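Home | About | Recipes | Life Stuff | Say Hi

So I've been trying to keep a sourdough starter alive since February and I think I finally have the hang of it (knock on wood!). My friend Shazia gave me a spoonful of hers in an old jam jar, and I named it Undus, and I fed it way too much for two weeks straight and wondered why I was drowning in goo.

What I do now is toss most of it, keep a little, and give it 24 grams of flour and the same of water before bed. Then it goes on top of the fridge and I leave it alone, which is the hard part for me!

My loaves are still kind of flat, but the crust is lovely and my kids will eat it with butter until it's gone, so I'm calling that a win. The discard makes really good pancakes too – I add 200 grams of it to my usual batter and skip some of the milk. 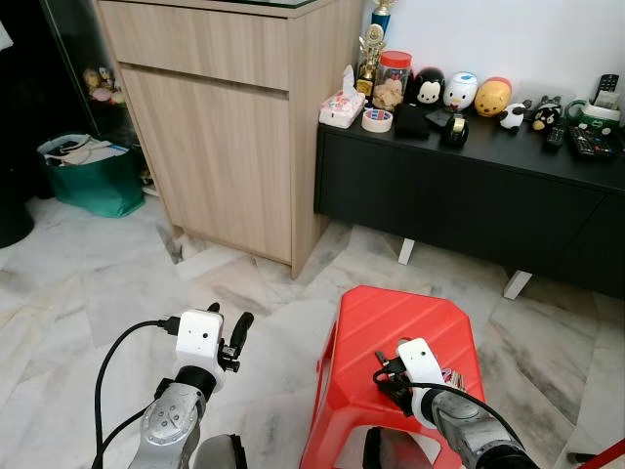 Next I want to try it with rye, so if you have a recipe you love, please send it my way!

Filed under: Baking Adventures, Home

© Maham Yousafzai | Contact | Back to top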